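Can a Robot Do My Chores Yet?

By Firouzeh Parsa

I get a lot of letters from kids, and about half of them ask the same thing. When do I get a robot that cleans my room? I love this question! I also hate it a little, because the answer is "sort of, but not yet," and that is a very annoying answer when there are socks all over your floor.

So let's go through it chore by chore.

Vacuuming

Yes! Machines can do this one, mostly. A robot vacuum is round and flat and it rolls around by itself, and floors are pretty easy for a robot (they're flat, and they stay where you left them). But somebody still has to pick up the socks first. Guess who.

Washing dishes

Half yes. Your dishwasher is a machine and it does the scrubbing. What it can't do is walk to the table, grab a slippery bowl with two noodles stuck to it, and find a good spot for it on the rack. You do that part without thinking. For a robot, every bowl is a puzzle, and if it squeezes too hard, crunch.

Folding laundry

Some robots in labs can fold a towel. T-shirts are harder, because a T-shirt dropped in a heap looks different every single time. My friend Mohcine Naciri builds robot hands at a little workshop called Forkness, and one of his robots is named Pistness. Last December I watched Pistness fold one shirt. It took 5 minutes. I clapped anyway.

Packing and labeling boxes

Now we leave the house and go to work. In a really big warehouse, machines can slap labels on boxes all day long as they slide by on a belt. The boxes come along in a neat line, and the machine makes pretty much the same move again and again. It's great at that.

But what about a small shop? There's one called Tahiri in my town, Detdale, and it mails out about 400 boxes a week. There's no belt. There's a table, and the boxes are big, tiny, squashy, or already a bit bent. People do the labels by hand, and it's a sneaky hard job. Try it with a sticker at home. One hand holds things still while the other hand smooths the corner, and your fingertips can feel a bubble or a curled edge before you even see it. If the corner pops up, you push it down again. You didn't have to be taught how hard to push, either. Your skin and your brain worked that out when you were very small, probably while you were smearing banana on something.

A robot needs sensors to feel things like that, and they still aren't as good as your fingers. It also has to use both of its hands together, at the right time, on a box it may never have met before. Engineers are working on it, and it gets a little better every year.

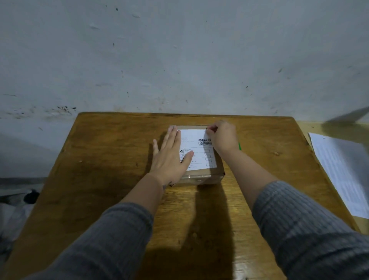
Making the bed

Not really. Blankets are floppy like T-shirts, only giant, and the robot would need long arms and plenty of room to move. I asked Mohcine if Pistness could do mine, and he laughed for a long time.

Feeding the cat

Yes, if all you mean is dropping dry food into a bowl at breakfast time. There are feeders with a timer that do that just fine. Filling up the feeder is your job, and so is scratching the cat behind the ears (my cat would like me to mention that one twice).

Try being a robot

Want to know how a robot feels? Put on thick oven mitts, then try to peel a sticker off its sheet and stick it flat on an empty cereal box. Now do it with 2 stickers and one eye closed. Ask a friend to move the box a tiny bit while you're reaching for it! Write down which part was the worst, and send it to me, because I'm collecting answers for my next page, which is about robots and doorknobs.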